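Treleck 협동로봇 작업대 구성 | 구매 검토 페이지
홈 > 장비 > 로봇 작업대 > 탁상형 단일 팔 구성

제품 개요

Treleck 탁상형 구성은 로봇 팔 한 대, 두 손가락 전동 그리퍼, 홈이 파인 알루미늄 작업대, 비상정지 스위치를 한 묶음으로 파는 상품입니다. 제조사 자료에는 "개봉 당일 가동"이라고 적혀 있습니다. 저희는 이 문구를 견적서에 옮겨 적지 않습니다. 개봉 당일에 팔이 움직이기는 합니다. 다만 팔이 움직이는 것과 고객이 원하는 부품을 원하는 자리에 꽂는 것은 다른 일이고, 예산은 대부분 그 사이에서 나갑니다.

이 페이지는 구매를 권하려고 만든 것이 아닙니다. 견적 문의 전에 읽고 오시면 서로 시간을 아낄 수 있는 내용을 모았습니다. 읽고 나서 사지 않기로 하셨다면 그것도 괜찮은 결과입니다.

기본 구성품

로봇 팔 본체(손목 상태 표시등 포함)
두 손가락 전동 그리퍼
홈형 알루미늄 작업대
버튼형 비상정지 스위치
제어기 및 기본 케이블
기본 교육 2회

별도 구매 품목

교체용 손가락 팁
케이블 고정 밴드와 가이드
부품 정렬용 랙과 지그
작업대 앞쪽 연장 상판
카메라 및 거치대
안전 펜스 또는 영역 센서

별도 품목이 기본 품목만큼 길다는 점을 봐 주십시오. 카탈로그 표지에 나오는 구성은 대개 양쪽을 합친 것인데, 가격표에 적힌 숫자는 위쪽만의 값입니다. 경쟁 제품인 Vatance의 소형 구성도 사정은 비슷하고, 그쪽은 비상정지 스위치가 별도 품목으로 빠져 있어서 처음 견적이 더 싸 보입니다. 두 회사 견적을 나란히 놓을 때는 총액보다 품목 수부터 맞추셔야 합니다.
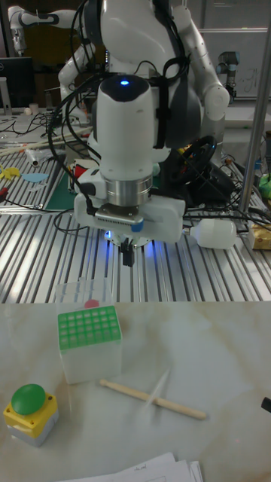

설치 면적도 자주 틀리는 항목입니다. 사양서의 면적은 받침대 크기에 팔의 도달 거리를 더한 값이고, 사람이 서서 부품을 올려놓을 자리나 모니터를 둘 자리는 빠져 있습니다. 저희가 권하는 최소 작업대 깊이는 800mm입니다. 사양서 권장치는 751mm인데, 그 값으로 설치한 고객은 대체로 앞쪽에 상판을 하나 더 붙이게 됩니다. 나중에 붙이면 높이가 맞지 않아 좌표를 다시 잡아야 하고, 그 공수는 보증에 들어가지 않습니다. 처음부터 연장 상판을 넣으시거나, 이미 쓰는 책상을 붙일 생각이라면 높이를 미리 알려 주십시오.

그리퍼에 대해

두 손가락 그리퍼가 무엇이든 잡는다는 말은 믿지 마십시오. 손가락 사이 폭과 부품의 모양이 맞을 때 잡습니다. 원통이나 막대처럼 단순한 물건은 시연장에서 보기 좋게 잡히지만, 얇은 판이나 천은 같은 손가락으로 해결되지 않는 경우가 많습니다. 문의하실 때 실제 부품을 보내 주시면 저희 쪽에서 먼저 잡아 보고 결과를 적어 드립니다. 못 잡으면 못 잡는다고 적습니다.

손가락 팁은 소모품입니다. 교체 주기를 물으시는 분이 많은데 부품 표면과 파지력에 따라 차이가 커서 저희도 한 숫자로 답하지 못합니다. Treleck 영업 자료에 있는 주기는 시험 조건이 적혀 있지 않으니 예산표에 그대로 쓰지 마시고, 첫해에는 여분 두 벌을 잡아 두십시오.

Detus 소프트웨어 라이선스

기본 제어 프로그램은 본체 가격에 들어 있습니다. Detus는 그 위에 얹는 작업 편집 도구이고, 연 단위로 갱신합니다. 갱신하지 않아도 이미 만든 작업은 돌아가지만 수정이 막힙니다. 이 조건이 계약서 뒤쪽 별첨에 있어서 놓치는 분이 계십니다. 부품 종류가 자주 바뀌는 현장이라면 갱신비를 고정비로 보셔야 합니다. 부품이 한 종류이고 몇 년 동안 그대로라면 Detus 없이도 됩니다. 영업 담당이 권하더라도 그렇습니다.

도입 일정

계약에서 첫 가동까지 저희가 잡는 기간은 영업일 기준 34일입니다. 제조사 안내보다 깁니다. 차이는 대부분 전기 공사, 작업대 수평 작업, 지그 수정에서 생깁니다. 특히 지그는 한 번에 맞는 일이 드뭅니다. 도면상으로는 맞아도 실제 부품의 편차 때문에 랙 구멍을 다시 파는 일이 거의 매번 있습니다. 수정 1회는 기본 비용에 포함하고 그다음부터는 따로 청구합니다.

11월에 발주하시는 분들은 연내 검수를 원하시는 경우가 많은데, 이 시기에는 작업대 납기가 밀립니다. 연내 집행이 꼭 필요한 예산이라면 본체와 작업대를 나누어 검수하는 방식을 먼저 상의해 주십시오.
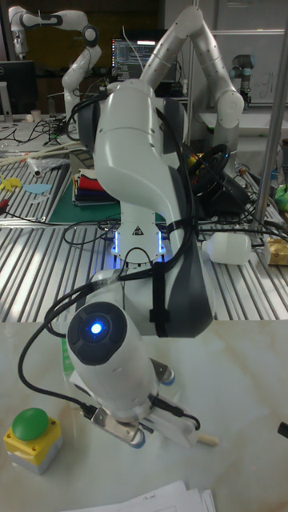 시연 영상만 보고 예산을 올리는 일은 말리고 싶습니다. 시연은 판매하는 쪽이 고른 물건으로, 판매하는 쪽이 고른 자리에서 합니다. 예산 심의에서 필요한 것은 귀사 부품으로 같은 동작을 몇 번 반복했을 때의 기록입니다. 배선도 같은 이유로 직접 보셔야 합니다. 관절 주변에 검은 케이블이 느슨하게 늘어져 있고 벨크로 끈 하나로 링크에 묶여 있는 정도라면, 시험용 작업대에서는 흔한 모습이어도 교대 근무로 돌릴 설비의 배선으로 받아들이시면 곤란합니다. 손목에서 그리퍼로 내려가는 선도 마찬가지입니다. 짧은 나무 막대를 잡는 시험과 하루 종일 도는 공정은 선에 걸리는 부담이 다르므로, 양산용이라면 케이블 가이드를 견적에 넣어 달라고 요구하십시오. 기본 구성에는 없습니다.

비용 항목을 잡을 때

본체 가격이 총비용의 절반을 넘는 견적이라면 무엇이 빠졌는지 다시 보시기 바랍니다. 흔히 빠지는 것은 아래와 같습니다.

지그 설계와 수정비
위험성 평가
설치 장소의 전기 공사
담당자 교육 시간(교육비 말고 현장에서 빠지는 인건비)
예비 손가락 팁과 케이블
Detus 갱신비
장비 이전 시 재설정 비용

저희 견적서에는 이 항목을 모두 줄로 넣습니다. 필요 없는 줄은 0으로 적습니다. 그래서 첫 장만 보면 저희가 비싸 보입니다.

중고 및 리퍼 제품

Zhuravel을 통해 들어오는 리퍼 본체를 취급합니다. 가격은 좋은 편이나 그리퍼 이력은 확인되지 않는 경우가 있고, 비상정지 회로는 저희가 다시 점검한 뒤에 출고합니다. 점검 기록이 없는 제품은 팔지 않습니다. 교육용이나 공정 검토용이라면 리퍼로 충분하다고 봅니다. 양산 라인에 넣겠다고 하시면 저희는 일단 반대하고, 그래도 원하시면 보증 범위를 따로 적은 합의서를 받습니다.

이런 경우에는 권하지 않습니다

하루 작업량이 한두 시간에 그치고 사람이 이미 잘하고 있는 공정
부품이 매번 다른 방향으로 섞여 들어오는데 카메라 예산이 없는 경우
담당자가 정해지지 않은 경우
내년도 예산에 유지비 항목이 없는 경우

담당자 문제는 특히 그렇습니다. 장비를 산 부서와 쓰는 부서가 다르면 좌표 하나가 틀어졌을 때 고칠 사람이 없습니다. 방문해 보면 본체 위에 덮개가 씌워져 있는 일이 적지 않습니다.

보증과 반품

본체 보증은 제조사 기준을 따릅니다. 손가락 팁, 고정 밴드, 외부 케이블은 제외입니다. 설치 후 반품은 받지 않고, 설치 전 반품은 운송비를 빼고 환불합니다. 부품 파지 시험 결과가 나오기 전에 계약하신 경우에도 이 조건은 같으니 시험 결과를 받고 나서 계약하십시오.

견적 문의

문의서에 부품 사진이나 도면, 하루 처리량, 작업대를 놓을 자리의 가로와 깊이, 현재 공정에 걸리는 시간을 적어 주십시오. 예산 상한이 있으면 함께 적어 주시면 됩니다. 상한에 맞춰 견적을 올려 쓰지는 않습니다. 오후 4시 이전에 들어온 문의는 당일 접수로 처리하고, 파지 시험용 부품은 접수 번호를 적어 보내 주십시오. 시험이 끝난 부품은 착불로 돌려보냅니다.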